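Workshop and kitchen tips: working alongside the new picking arms

Since July the packing kitchen at Plinport has had two Drostis arms on the frozen line. They do the lifting from the big freezers to the trays. People still do the loading, the checking and the cleaning, and most of the tips on this page come from them.

Keep the lids clear. When only people used the chest freezers, a bag or a cup left on top did little harm, as whoever came next moved it. An arm stops and waits, and then someone has to walk over and reset it. Put a shelf at elbow height beside each freezer and use that instead.

Show the job slowly. New tasks are taught by a person doing them with a marker cube in each hand. Keep the printed faces turned outwards and check the small lights before you reach in. Long sleeves should be pushed up, and the cables should hang behind your forearms, well away from the opening.

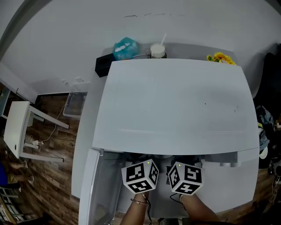 Reaching towards the open chest freezer with a marker cube in each hand.

Take turns at teaching. Nazanin Jalali, who runs the early shift, changes people over every 30 minutes. Arms get tired when held out in front, and a tired person teaches bad habits – bumping the edge, for one.

Wipe smudges off white lids with warm water and a little bicarbonate of soda. Dry them well afterwards. Do the same with clear sliding panels, but use a soft cloth, as a scourer will cloud them.

Don't let the frost build up. A person works round a frozen ridge without thinking, but the arms were taught with clean walls. We now defrost every 3 weeks, on a rota pinned by the door.

Write down the stops. Sølve Nyberg keeps a notebook for this and the entries are short: time, freezer, what was in the way. Most turned out to be tape, loose labels or bags that had split.

The heavy lifting has gone and sore backs are fewer. There is more standing and watching, so ask for a stool and a rubber mat early on. Gloves are still kept in the drawer under the scales, sizes small to large.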